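Home | Bodies | Animals | Space | Ask Us | Grown-ups

Filed under: Bodies, Fixing Things

6th March — by Veerle Verhoeven

How do you sew up a person?

You have probably had a hole in a sock. Somebody may have mended it with a needle and thread, or (more likely) put it in the drawer with the other holey socks and hoped for the best. You can't do that with a person. If something inside you has a gap in it that shouldn't be there, a surgeon may have to sew it shut.

Doctors call the thread a suture, which you say like "soo-cher". They also call the sewing suturing, and what you end up with is a row of sutures, so it is one word doing three jobs. Everybody else says stitches.

People have been stitching each other up for thousands of years. They have used linen, silk, hair and thin strips of animal gut. The gut was called catgut. It usually came from sheep. Cats have complained about the name ever since.

Modern thread comes in two main sorts. One sort stays put until someone snips it out. The other sort slowly breaks down inside the body and vanishes, a bit like a sweet you've forgotten you were sucking, only it takes weeks. That sort is handy deep inside, where going back with scissors would be a nuisance for everyone, especially you.

The needle is curved, like a tiny fish hook without the barb. Try sewing the bottom of a deep jar with a straight needle and you will see why. With a curved one you turn your wrist, and the point goes down on one side and comes up on the other.

Then comes the knot. You tie your shoes with your fingers, and very clever they are too, but fingers are fat. Inside a body there is often no room for them, so the tying is done with small metal jaws on the end of long thin shafts. You make a loop of thread around one pair of jaws, reach through it to take hold of the loose end, and pull. Do it again the other way and you have a knot.
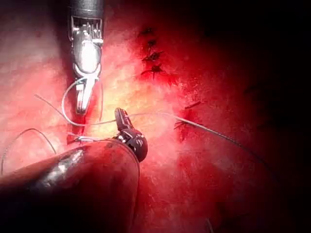
Jolien Dierckx wrote in to say that her class at Plillthorpe tried this with string and two pairs of kitchen tongs, and that after 23 goes they had one knot, which was attached to a jumper. She would like to know if surgeons find it easier. They do, but they practise for years first, on sponges, on rubber pads and sometimes on bananas. A banana skin is good for learning because it splits if you tug too hard. You can also eat the evidence.

Does it hurt? You are either fast asleep for it or the bit being sewn has been made numb. Afterwards it can be sore and, once it starts to heal, itchy. Leave it alone. Yes, even when no one is looking.

The stitches don't do the healing, by the way. They only hold the two edges together while your body grows new stuff across the gap, and your body does all of that without asking you. You could be watching telly.

Next time: why scabs go crunchy.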